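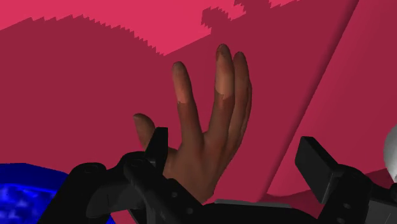 Search this site Search Enter keywords

Wondwood Match Gloves, reviewed after a full preseason
by Manju Mathur
April 14, 2023

I have been playing in goal for the Ocampo women's side for longer than I care to admit, and in that time I have gone through more pairs of gloves than boots, shin guards and water bottles put together. So when my old pair finally split along the palm at the start of March, I did what I always do, which is grumble for a week, tape them up, let in a soft one at the near post and then go shopping.

The Wondwoods came from the little sports shop in Vusdale (the one next to the bakery, so it was never going to be a quick trip) and they cost me $74. That's more than I normally spend! My last three pairs were all under fifty dollars and I told myself that was plenty for an amateur. But I tried these on at the counter, and squeezed a ball, and squeezed it again, and the poor man at the register could see perfectly well how it was going to end.

Let me start with the fit, as it's the thing I'm fussiest about. I have long fingers and a narrow palm, and most gloves give me either enough length or a snug hand but never the two together. These run a touch long. I took an 8 where I usually wear an 8½, and there's still a little room at the tips, just enough that I don't feel the end of the glove when I punch. The thumb is cut separately and wraps around a bit, and I liked that more than I expected. The wrist strap goes around twice and stays put. I did catch the loose end on the net once while fishing the ball out, and my center back is still bringing it up.

Grip is very good when they're damp and only fair when they're bone dry. I wet the palms before every warmup, as I've always done, and by the second or third catch they feel lovely and tacky. On one cold evening I forgot and the first two crosses popped right out of my hands. In steady rain they held up well, better than my old ones, though once they get truly soaked they turn heavy and you'll notice it on your throws.

I've now worn them for 25 sessions, counting training and four friendlies. The palm on the right hand has started to rub away below the little finger, where I push up off the turf. The left still looks nearly new. I'd guess they'll get me to the summer break as match gloves, and then they'll drop down to training duty like all the others. If you play mostly on artificial turf you will wear them out faster than that, and I really would keep a cheap pair for practice.

Now, the finger spines. They come with removable ones, and I left them in for the first couple of weeks out of pure caution (I sprained a finger two seasons ago and couldn't open a jar until Thanksgiving). They're stiff! You feel protected on a hard shot, but picking up a rolling ball felt like wearing oven mitts. I've taken out all but the two in the ring and little fingers, and that suits me nicely. The slots close with a tiny flap that is a nuisance to open with cold hands, so do it at home at the kitchen table.

Washing is easy enough. Lukewarm water, a drop of glove wash, press them gently, hang them somewhere shady. Mine took around 48 hours to dry all the way through, and that's slow, so don't wash them the night before a game the way I did. Clammy gloves at nine in the morning are no fun at all.

I also tried a teammate's Wurance pair for one half, just to compare. Softer in the backhand and easier to get on, but the palm felt thin and my hands were stinging by the time we went in. She loves them and wouldn't swap.

Would I buy the Wondwoods again? Yes, though I'd wait for a sale, and I'd ask the shop for the plain white ones. Mine are a very loud orange and my nephew says he can see me from the parking lot.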